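Last updated: Thursday, 9:50 a.m.
By Rhea Gatchalian | July
Filed under: Opinion, Home & Money

I'm done pretending I'll ever sell my old clothes online. I spent 50 minutes last night writing up one listing, and the first offer (from someone in Lestbridge) was two dollars. Two!

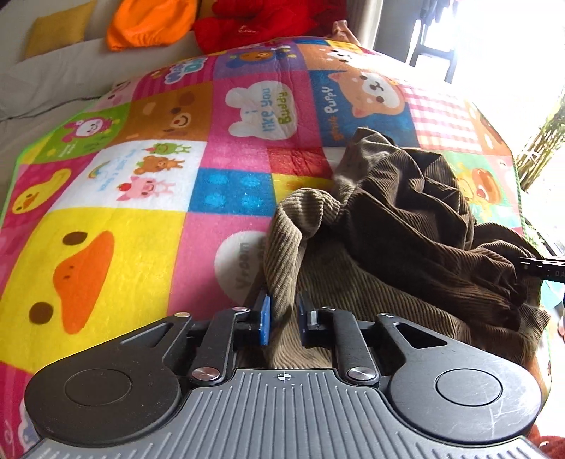
My friend Mihret swears by it and says she made $60 in a month, which is great, but she also likes haggling with strangers at midnight. I like sleeping. I think we've talked ourselves into believing every closet is a small business, and I'd much rather hand a bag to my cousin and let her kids fight over it.

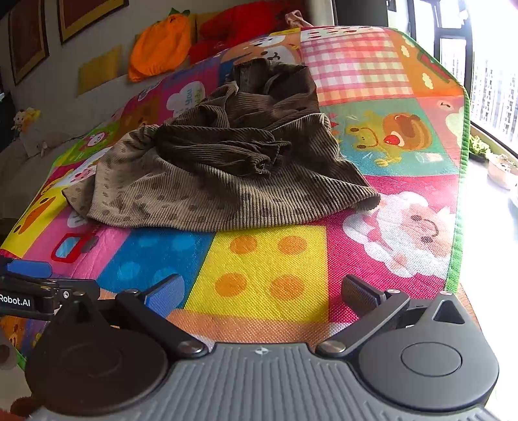
Brown corduroy, ribbed cuff and all.

So no more listings from me. If you want a sweater, come over and try it on, and bring your own bag.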